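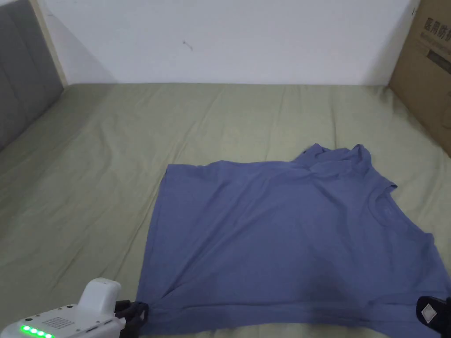
Folding on the Bed: Your Questions, My Answers

I fold on the bed. I have a perfectly good kitchen table and I never use it, and ever since I mentioned this on the blog I've been getting mail (so much mail!) about T-shirts. So I've put the questions that keep coming back on one page. I'll add to it when I get new ones.

Why the bed and not a table?

Mostly height and space. My table is covered in school papers by Monday and a shirt needs more room than you'd think before it's folded. The bed also grips a little. Cotton on cotton stays where you put it, and on a slick tabletop the sleeves slide back out while you're reaching for the hem.

Do you make the bed first?

Yes, but only the bottom sheet. Comforter off, pillows on the chair. If you try it on top of a puffy comforter the shirt sinks in the middle and you end up ironing with your forearm. Pull the sheet tight at the corners and you're set.

Which way should the shirt face?

I go front side down with the neckline pointing away from me and the hem closest. Normunds Kütt wrote in to say he does it the other way up so he can see the print and sort as he goes, and I tried it for a week and it's fine! The fold is the same. The only real difference is whether you flip at the start or at the end.

The top is always bunched up no matter what I do. Help?

This is the one I get most. You set the shirt down, the bottom half looks great, and the collar is in a heap with a sleeve poking off somewhere. Leave the collar alone for a second. Take the two bottom corners, one in each hand, and draw them toward you and slightly apart until the hem is a straight line. That gets the body flat. Then go up to the shoulder seams (not the collar itself, it stretches) and ease them outward. The neckline mostly sorts itself out, and you can pat down whatever's left.

If you start from the collar you'll chase the same wrinkle down the shirt and back up again. I did this for years.

How flat is flat enough?

Soft wrinkles are fine. A crease that doubles the fabric over is worth fixing, since you'll be folding on top of it and it'll be sharper by morning. I don't iron T-shirts and I'm not about to start.

What are your actual steps?

Okay, for a plain short-sleeved tee:

1. Lay it down with the neckline at the far end and spread the sleeves out to both sides. A few ripples near the neck are okay at this stage.

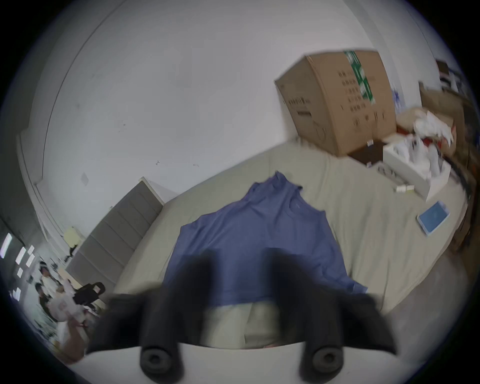 2. Take hold of the hem and straighten it.

3. Fold one side in toward the middle, sleeve and all, then turn the sleeve back so it lies along the fold.

4. Same thing on the other side. You want a long strip with the collar centered at the top.

5. Bring the hem up to just short of the collar, then fold in half again, or in thirds if your drawer is shallow.

Do you use a folding board?

I own one, a Stostomeck, and it lives under the bed. It makes very even stacks and my kids loved flapping it for one whole Saturday. But it's sized for adult shirts, so half our laundry came out wrong, and I had to fetch it every time. By hand I'm quicker. If you're folding for a shop or you love a matching stack, go for it.

Fold or roll?

Fold for drawers, roll for suitcases. Onni Kokkonen, who has sent me some very long emails on this subject, rolls everything and stands the rolls on end in a Ditska drawer box. He's up to 80 shirts in one dresser. I asked why he has 80 shirts and he hasn't gotten back to me.

What about long sleeves?

Same idea, with one extra turn. Fold the side in, and when the sleeve sticks out past the other edge, bend it down at the shoulder so it runs toward the hem. Don't cross the sleeves over each other in the middle – you get a lump, and the stack leans.

Does it matter if the shirt is still a tiny bit damp?

Yes! Hang it over a chair and come back later. I've put damp shirts in a closed drawer before and I had to wash the whole drawer.

How do you keep from having a mountain of it on the bed at night?

I bring in one basket at a time and I don't bring the next until the first is put away. Put away, in the drawer, not stacked on the end of the bed. On bad weeks the second basket waits in the hall, and it can wait there till Thursday for all I care.

Can you do fitted sheets next?

I'm working up to it. I have a page half written, and it has a lot of crossing out.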